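Noltdale Community Radio
Minutes of the general meeting, February 2021 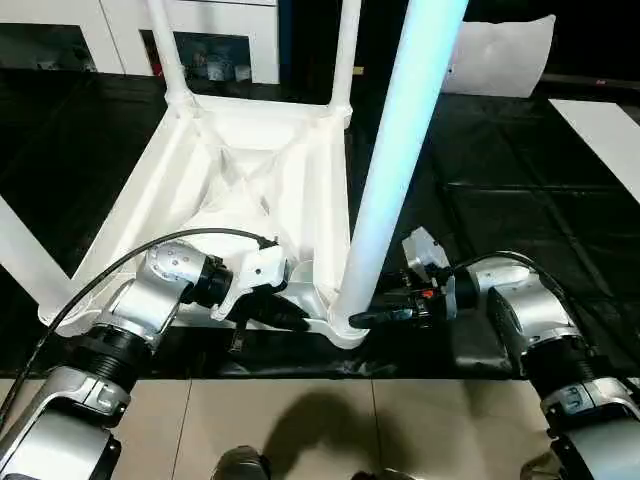 The meeting opened with the news everybody had been waiting for: we have the rights to call the Noltdale district football this winter, home and away, live on air! Wagner Camargo (chair) read out the league's letter and there was applause in the room and a good deal of noise from the people on the phone line. The letter gives us live radio for every senior match and leaves video with the league's own website, which will put games up the following night. Wagner said the call position at the Cindotton ground is a platform behind the scorers' bench with space for two callers and very little else, so the office chairs we dragged up there last time were a poor fit.

Previous minutes
Accepted with one correction. The breakfast program's new start time was left out and should have read 6.30 am.

Matters arising
The transmitter fault has been found and fixed. It was a connector and not the amplifier, a huge relief given what a replacement amplifier would have cost us. Listeners on the Kamel side of the ridge have already rung to say they can hear us clearly again, and one of them stayed on the line for most of the gardening show to be sure.

The old mixing desk has been offered to the high school. They would love to have it. Still to be collected.

Football coverage
This took up most of the night, and happily so.

Live line. The Cindotton clubrooms have a fixed internet connection and the club is glad for us to use it. Pešek has no fixed line and the mobile signal drops out when a crowd is in. We tested a two-SIM unit there during a practice match and it held for the whole second half. The first half was patchy until we moved the aerial to the fence. Agreed to use the same spot on match days and to keep the studio phone free as a fallback.

Studio cover. Someone has to be at the desk for every minute of a live call, with music cued in case the line goes. The desk roster is open now and the winter afternoons are filling quickly. New people are very welcome and will sit beside an experienced operator for their first two games.

Callers. We heard demo tapes from all who put their names down and they were a treat. The pair who called last year's final from a recording will do the opening round together. The others will rotate through special comments, and everyone who sent a tape gets a turn before July. It was asked whether we could have a women's match call as well. Yes, please! The league's letter covers all senior grades, so the opening women's fixture goes on the schedule with its own pre-game show.

Pre-game and scores. There will be 20 minutes of pre-game before each call, with team changes and an interview if we can get one. Around-the-grounds scores will be read at each quarter break. Clubs have been asked to text scores to the studio number and all have agreed.

Clash with the Saturday request show. Moved that the request show shift to the morning during the season. There was some discussion. The presenter was happy with the change provided the dedications segment keeps its full hour, and that was supported warmly. Carried.

Website and streaming
The web stream will carry the football as well as the regular programs. At the moment our plan allows 60 listeners at once and we hit that limit during the storm coverage. Moving to the next plan costs $611 a year. Moved and seconded that we upgrade before the opening round. Carried with no one against.

A question was raised about keeping the calls online afterwards. The letter says we may leave a match up for seven days. After that it comes down. Players' families overseas have been asking, so the links will go on the front page of the site where they're easy to find.

Money
Balance in the working account is $1,168 after the transmitter repair. The sponsorship for the quarter-time scores has been taken up by the bakery and the stock feed store, with payment due before the season starts. The stream upgrade can be paid now from the working account. Wind covers for the microphones were approved too, the thick furry kind, after we listened back to the practice match and heard mostly southerly.

Programs
The late-night jazz hour returns next month. The history program has a lovely run of interviews coming up on the old picture theatre, and anyone with ticket stubs, posters or a good story from the back row is asked to get in touch with the station.

The kids' program would like a theme tune. The primary school choir has written one and it was played to the meeting, twice by popular demand. Adopted on the spot.

Training
An outside broadcast practice will be held at the Cindotton ground before the opening round. Bring a coat, a thermos and a pencil. Ink pens gave up in the cold at the last one. We will run through the set-up, the handover to the studio and what to say when the scoreboard is wrong.

General business
The front door lock is sticking again. Lift the handle while turning the key.

The lending shelf has three headphone sets missing. Please check your bags.

Thanks were recorded to the Pešek club for tea and sausage rolls at the test broadcast.

Meeting closed 8.50 pm. The next meeting will be in the studio, with the phone line open from 7 pm.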